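**Kevus cloth repair tape, gray — 2 inch roll**

Back in stock 2022-06-18. Sold by the roll or the box of 5. Same tape as before, new core, the old cores got crushed in shipping and we got tired of the emails.

Cloth backing, rubber adhesive, tears by hand. No scissors needed if you start the tear at the edge and pull fast. Slow pull = strings.

What people buy it for:

- tarps, tent bags, awning corners
- vinyl seats (short term!! the sun cooks the glue)
- hoses that aren't under much pressure
- covering a bad spot on a bench or table until you get to it
- book carts, bin lids, that kind of thing

Not for hot pipes or anything over a stove. Not for electrical. Not for heating ducts either, I know what the name says, get foil tape, we have the Borkora one on the next shelf over.

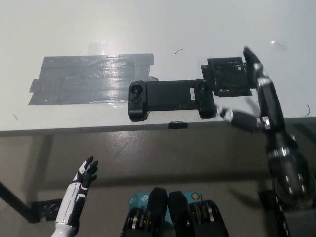
Patching a wide area is the question we get most, so a few words. One roll is only 2 inches across, so you lay strips side by side and let each one overlap the last by a quarter of its width or so. Work from one side to the other, press from the middle out with something flat. Gray shows up a lot on a white tabletop, and it's shiny, so a lamp or window will bounce right off it. You'll get creases and a few air bubbles going by hand. If looks matter, trim the ends with a blade before pressing them down, otherwise you get the ragged stepped edge. If looks don't matter leave it. Holds the same.

Surface has to be clean. Wipe with rubbing alcohol, let it dry, then tape. Dust is the number one reason for returns and we can't do much about dust. Cold is number two. Below freezing it just won't grab — warm the roll indoors overnight. Every January same conversation.

Getting it off: hair dryer on low, peel back flat against itself, pick up the leftover glue with a citrus cleaner. Test the cleaner somewhere hidden first. Painted wood may loose some paint no matter what you do.

**Sizes and prices**

| Item | Price |
|---|---|
| Single roll | $5 |
| Box of 5 | $19 |

Gray only right now. Black and white are on order from Akcombe, no date yet. Please don't call about the date.

Opened rolls can't go back. Unopened is fine, bring the reciept. Orders over $80 ship free, under that it's whatever the carrier charges.

School and shop accounts — email Ye-ji Oh at the front desk with your account number and how many boxes. She does the Seo tape guns too, those fit this roll but not the 3 inch.

Store flat, out of the sun. Rolls left on edge in a hot truck go egg shaped and then they won't turn in the gun.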